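December, late morning, kettle on

Picking up the dye notes again after a gap that was longer than I meant it to be. For anyone reading over my shoulder (hello, Nanami), the question on the bench is still the same one: why the madder reds from the second batch came out brick on one end of the skein and a sort of tired salmon on the other, when the first batch was so handsome and even that Ewan Sutcliffe wanted to frame a length of it.

I went back to the beginning and weighed everything again. The wool is the Wróbel two-ply, same as before, bought in one go and kept in the same drawer, so I am fairly happy to leave it out of the argument. The madder is from the Treseo sack, the big one, and I had a good rummage down to the bottom of it this morning and found the root there much finer than on top — almost dust in places. I think we have been scooping chips off the top for batch one and powder from lower down for batch two. Powder gives up its color fast, and if the wool isn't moving much in the first stretch, the bits nearest the pot wall will drink it all before the rest gets a sip. That would fit what I see, though I have been wrong about this pot before.

So, for today: one skein, well mixed root, and a proper soak first. I tipped the whole sack out on a sheet and turned it over with my hands until it looked the same all through, then put it back. I sneezed for a good while afterward, and should have worn the mask that Ubaldo keeps telling me to wear. Ubaldo, you were right, and you may have that in writing.

Mordant as before, alum only, no tartar. I left the skein in overnight and took it out this morning without wringing. I'd like to keep tartar out of it until the streak is sorted, even though Priit Pärn is fond of it and makes a good case for the softer hand it gives the wool. One change at a time, Priit, and then you can have your go!

The bath went on at 9 and came up very slowly. I set the small burner as low as it will hold and sat beside it with the thermometer and a piece of toast. I turned the skein gently for the first 30 minutes, end over end, trying to keep it under the surface, and after that I let it be except for a nudge whenever I got up. The smell is lovely, like a wet garden shed. By the time the post arrived the liquid had gone from orange to something closer to tomato soup, and I could no longer see the spoon.

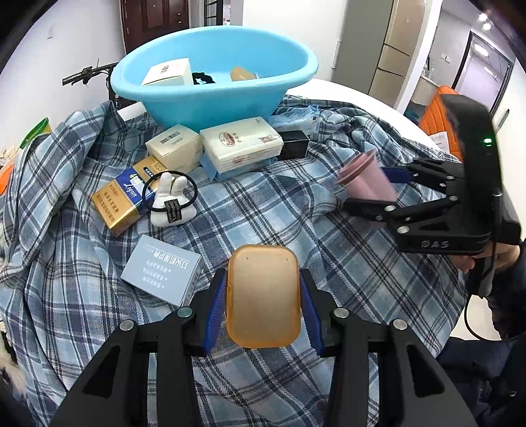 *Plaid blanket, with the light blue basin.*

I have been thinking about plaids, as it happens, for the Truvach order. Tullio Rizzi would like the madder as a thin line crossing a dark ground, and a thin line is a cruel place to put uneven yarn, as every change in shade shows up at the crossings. If I can't get the skein level, I could wind it off and mix the two ends strand by strand, which would give a heathered line that some people prefer anyway. Tullio may not be one of them. I'll wind a little card of each and let him look at them by the window and make up his own mind.

Back to the bath. I lifted the skein after lunch and let it drip over the pot. Wet wool tells lies, so I am trying not to be excited, but I looked along the full length of it twice and could not find the place where the color turns. There is one paler patch under a tie, which is my own doing. I tied it too snug, in a hurry, and the dye couldn't get in. Looser figure-eights next time, and perhaps the cotton tape from Skondon instead of that hairy string, which sheds all over everything besides.

For the water I used the rain barrel again. The tap here is hard and pushes madder toward red, which I like very much in a scarf and less in this order. The barrel has been topped up by all this rain, so it may be softer than it was in the fall, and I ought to have tested it before I started. I didn't, and I'm writing that down so I can't pretend later.

The exhaust bath still has plenty of life in it. I have dropped in a few odds and ends of handspun to see what comes — Nanami, the lumpy one is yours, I hope you don't mind — and I'll leave them in until the pot is cold.

To do: loosen the ties, test the barrel, wind the cards for Tullio, wash the sheet before it stains anything else. The skein is hanging in the back passage, away from the heater, and please don't anyone rinse it until I've seen it dry.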